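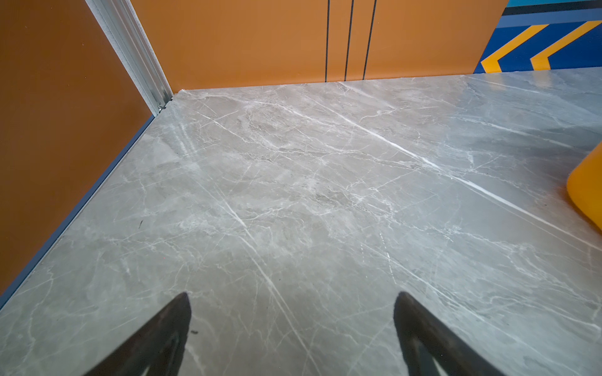
Most arguments about cycling to work are about the road. The part of the trip that puts a lot of people off comes after it, in the last hundred feet between the curb and the desk. You arrive in January with grit on your tires and water running off your jacket, and you have to put a bike somewhere. Offices were not designed with that in mind. A polished gray floor with a marble pattern and thin white veins running across it looks good under a pair of dress shoes, and no building manager wants a chain dripping on it. So a sign goes up by the front door, and the bike stays outside.

Plamley has been dealing with this question for longer than most towns its size. The bike lane along the river road opened six years ago and filled up quickly in the warm months. The employers at the far end of it were slower to respond. Riders locked up to railings, to street signs, to the fence behind the loading docks. Bikes got stolen, and some of the people who lost one went back to driving.

Pumedis, a medical billing company, has 281 employees in the largest building in the office park. When the company asked them two winters ago how they got to work, 35 said they rode at least once a week. A larger group said they would ride if they had a safe place to leave a bike. Pumedis doesn't own the building, so it took the results to the landlord.

The landlord is Skindley, which manages most of the park. Its leases had banned bicycles from all indoor common areas since the place was built. The reasons were ordinary ones: scratched elevator doors, marks on the walls, slippery entrances. Skindley agreed to look at a separate way in, and what it settled on was a storage room on the north side that had its own door to the parking lot. It had been full of old office chairs.

The conversion was not elaborate. The room has a rubber floor with a drain, a keypad lock, a bench, and racks from Kohlhase that hold the bikes by the frame. There is one shower, which had been in the building all along behind a locked door on the same hallway. The racks cost $3,000. Skindley paid for those and Pumedis paid for the lock and the flooring.

Riders who use the room have some complaints. The upper racks are hard to reach with a heavy bike, and anyone on an electric model has to take one of the lower spots or wait for one. The room has no outlets, so batteries get carried upstairs and charged under desks, a practice the building's insurer is still asking questions about. Wet clothes are another problem. There are hooks, but the heat in that corner of the building is weak, and gloves hung up at eight in the morning are often still damp at five.

All the same, the room was in steady use until last spring, when most of the office went home. Since then the people still coming in have had it nearly to themselves. Some of them started riding in that period to stay off the bus, and they have kept it up into the cold.

Other tenants in the park have asked for the same thing, and Skindley says it will look at two more buildings in February. Neither has a spare room with an outside door. One idea is a covered cage in the parking lot, which would take up four car spaces – a subject sure to bring letters. Another is to let bikes through the freight entrance during set hours.

For riders whose buildings have no plans at all, the choices are limited. A folding bike in a bag will get past most front desks. A cheap bike and an expensive lock is still the most common combination on the Plamley railings. Some riders park at the public library, where the rack is under a window and close to the door, and walk the last few blocks to work with their helmets in their hands.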